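Asunto: Re: [lectura-lovircombe] Sala para las reuniones de invierno y lista de lecturas
Para: lista de correo del club de lectura Lovircombe

El jueves se escribió en esta lista:

> Buenas tardes a todos:
>
> Me he perdido las dos últimas reuniones y no tengo claro cómo ha quedado
> lo de noviembre. ¿Seguimos con Lunis o pasamos ya a Stultumska? En el
> calendario del grupo aparecen los dos y no sé cuál comprar. También he
> leído que se está mirando otra sala, porque en la de siempre no cabemos.
> ¿Está decidido? Vengo en autobús y me importa bastante la hora de salida.
>
> Otra cosa: mi ejemplar de Lunis es de bolsillo y la numeración de las
> páginas no coincide con la que se cita en los resúmenes. ¿Alguien más
> tiene el mismo problema?
>
> Un saludo y gracias.

Hola:

Contesto por orden, y de paso sirve para quien tampoco pudo venir.

Primero, las lecturas. En noviembre seguimos con Lunis. Nos quedó sin comentar toda la segunda parte, desde que las hermanas venden la casa del puerto hasta el final, y la mayoría prefirió no dejarla a medias. Stultumska pasa a la reunión siguiente. El calendario está mal, lo corrijo esta noche. Si todavía no has comprado ninguno, empieza por Lunis, que en la librería de la estación tenían varios ejemplares la semana pasada. De Stultumska hay dos traducciones y conviene que nos pongamos de acuerdo antes. La antigua suprime el prólogo y junta los capítulos cortos del viaje en uno solo, con lo que luego no hay manera de seguirnos unos a otros. Yo propongo la nueva. Es algo más cara, pero la biblioteca la tiene y se puede reservar.

Sobre la numeración: sí, pasa con todas las de bolsillo. A partir de ahora citaré por capítulo y no por página. En los resúmenes ya enviados no voy a cambiar nada, es demasiado trabajo. Como orientación, el pasaje de la carta, que fue el más discutido, está hacia el final del capítulo 7 en todas las ediciones que hemos podido comparar.

Segundo, la sala. No está decidido del todo. Fuimos a ver la del edificio Dhanial, en la planta baja, y a los que estuvimos nos pareció bien. Tiene moqueta y butacas tapizadas, y se oye mejor que en la nuestra, donde el eco obliga a repetir las cosas.
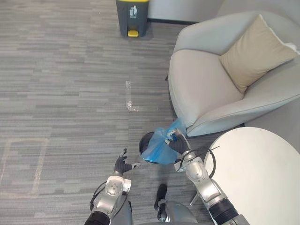
El precio es de 24 euros por tarde, sea cual sea la hora a la que terminemos, siempre que se cierre antes de las diez. Ahora pagamos menos, pero allí nos echan a las ocho y casi siempre con la conversación a medias. Repartido entre los que venimos habitualmente la diferencia es pequeña. Con las cuotas de este año tenemos en la cuenta alrededor de 50 euros, de modo que las dos primeras tardes estarían cubiertas sin pedir nada a nadie.

En cuanto al autobús, la parada queda en la misma calle. No he comprobado el horario de invierno – si alguien lo tiene a mano, que lo mande. Se habló de empezar a las seis y media y acabar sobre las ocho y media, con libertad para quedarse después.

Hubo una objeción razonable: las butacas son cómodas, pero para tomar notas hace falta una mesa de verdad, y las auxiliares son pequeñas. Quien escriba mucho tendrá que traerse una carpeta dura o apoyarse en el libro. Preguntaré si nos pueden dejar una mesa plegable. 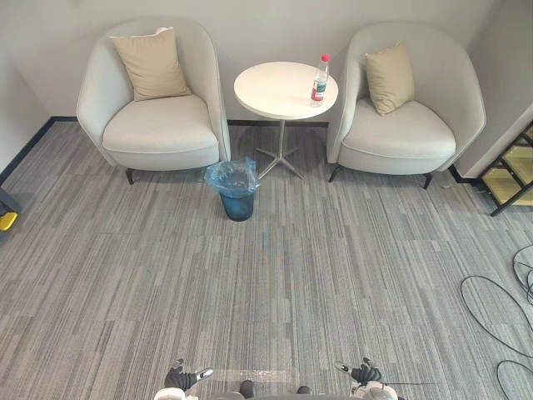

Dhanial, planta baja: butaca y mesita redonda.

Tercero, el turno de presentaciones, que no se preguntaba pero está pendiente. Para la segunda parte de Lunis falta alguien que presente los capítulos del invierno. Bastan diez minutos: de qué tratan, un par de pasajes leídos en voz alta y alguna pregunta para arrancar. La última vez la presentación se alargó casi una hora y hubo quien no llegó a hablar, así que pido que se respete el tiempo.

A mí esos capítulos me parecen los más flojos del libro. La narradora deja de contar y se pone a explicar, y el hermano mayor desaparece sin que quede claro si se ha marchado o si ella ya no quiere nombrarlo. Sé que otros opinan lo contrario, y por eso preferiría que los presentara alguien a quien le hayan gustado.

Por último, si estáis en contra del cambio de sala, escribid a la lista antes del jueves. Si no hay mensajes en contra, llamo el viernes y reservo la primera tarde. La clave de la carpeta compartida sigue siendo la misma, 3825, y allí están los resúmenes anteriores.

Saludos.

--
Club de lectura Lovircombe
Para darse de baja, responda a este mensaje con la palabra BAJA en el asunto.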